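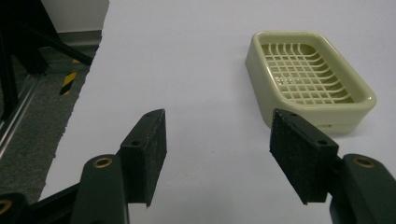 Why did the gripper keep closing after the pads had already met the soap dish? The limit value in the config was being read in the wrong unit, so the software stop sat well past the point where the fingers should have halted.

Home Notes Projects About

Filed under: faults and fixes, grippers

The dish is a thick-walled plastic thing and it cracked on run 913. Until then the Dotton controller had logged nothing odd. Motor current rose on contact, stayed high for 700 ms and then the driver tripped. I had put the earlier trips down to a sticky linkage and cleared them by hand, which was a mistake – three of them had the same trace.

Moltum, the config tool, writes the closing limit in motor steps. Lernum, which loads it, expects tenths of a degree. Neither checks the other. 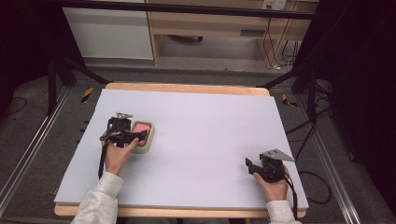
With the unit corrected, the fingers stop where they should. I have also lowered the current cap and set the driver to latch on a trip, so it needs a proper reset at the box. The old behaviour let it re-arm after 4 seconds, and that is long enough for someone to put a thumb between the pads.

Still open: the Mabuza logger drops its last few lines when the driver trips. I want those lines before I touch the linkage.

Last updated: 2023-03-25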